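The Isness Road Ferry

The ferry to Bomunville stopped running at eight, so when Ayuba Darko came down the slip at twenty past he already knew. He went down all the same and stood by the ticket hut with his bag between his feet.

Edem Wumbei was inside, cashing up. He slid the window open a hand's width.

'You've missed it.'

'I know. When's the next?'

'Ten to six.'

Ayuba looked across the water. He had grown up on the other side, over the chandler's shop, and from here he could pick out the street but not the house. His brother had rung that morning to say their father wanted the boat sold before winter. He hadn't said who was buying.

'You're Laryea Darko's younger lad,' Edem said. 'He taught me to splice. Shouted the whole time.'

'He shouted at everyone.'

'Is he bad?'

'Tired, they say. He wants rid of the boat.'

Edem put the coins into their bags and wrote the total on a slip - 100 short, as it was most nights when the Fedlow school had been over. He turned the lamp down and came out with his coat on.

'I've been paying him for that boat,' he said. 'Five months now. He told me not to tell you boys until it was done.'

Ayuba said nothing for a bit. A car went along the front and its lights ran over the moored hulls. He found he was trying to remember the last time he had been out in her, and all he could get was a wet July and a flask of soup, and his father telling him to sit further back.

'What did he ask for her?'

Edem told him. It was less than the engine was worth.

'She's 34 years old,' Edem said. 'And the deck's soft by the wheel. I'd have given more. He wouldn't have it.'

'No. He wouldn't.'

They walked up the slip together. At the top Edem stopped and felt in his pockets for his keys, then looked back down at the berths.

'She's on the end there,' he said. 'I could run you over. It's flat enough.'

'Is she yours yet?'

'One more payment.'

'Then we ought to ask him,' Ayuba said, and got his phone out. It rang for a long time. When his father answered he was already shouting, something about the hour, and Ayuba held the phone away from his ear so that Edem could hear it too.
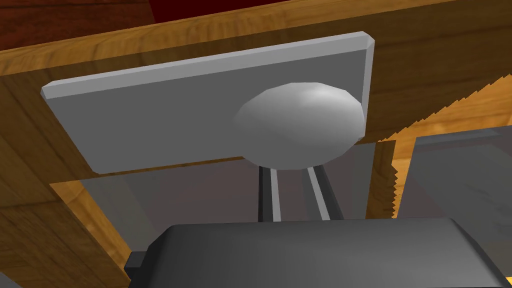

'He says mind the rope locker,' Ayuba said when it was over. 'And you're to bring her in slowly.'

Edem was already halfway down the slip.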